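From: Omprakash Bajpai
To: finishers list
Date: 18 March 2018
Subject: Re: roller sleeves shedding on second coat

Quick one, between jobs so forgive typing.

> We've had three sleeves in a row leave fluff in the satin. All
> Fakik, 9 inch, medium pile. First coat fine, second coat looks
> like a cat slept on it. Is it the sleeve or is it us? Client
> wants the hall finished before the carpet goes down.

Could be either tbh. Had the same with Fakik last year, went through a box of them. Wrap the new sleeve in masking tape, peel it off, do it again. Then wash it and spin it out before it goes anywhere near paint. Takes five minutes. Lads hate doing it.

Second coat is the giveaway though. If the first went on clean, I'd look at how the sleeve was kept inbetween. Left in the tray with cling film over? The ends dry first, go crusty, and then the pile starts coming away as soon as you lean on it. Satin is worse than matt for showing it.

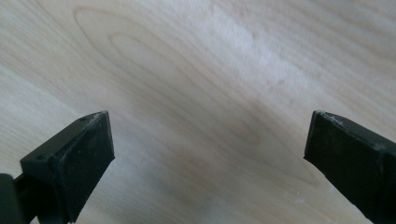
2 min read

What I use now: Skavton short pile for satin and eggshell, the Pandum ones for ceilings. Skavton cost more but I got a whole stairwell out of one. Don't buy the mixed packs, the pile isn't the same from one to the next.

For the hall you've already done, let it go properly hard, don't try and pick the bits out while its soft. Then 320 grit, light hand, wipe down, one more thin coat. Tack cloth if you have one, damp microfibre if not. If the fluff is only by the door I'd still do the full wall or you'll see the join.

Uniyal had 700 sleeves going as clearance, old stock, no idea on the pile. Might ring them in April. Will post if any good.

Also whoever asked about cage handles, the cheap ones do slip. Bit of tape round the cage sorts it.

Got to go, undercoat to open

Omprakash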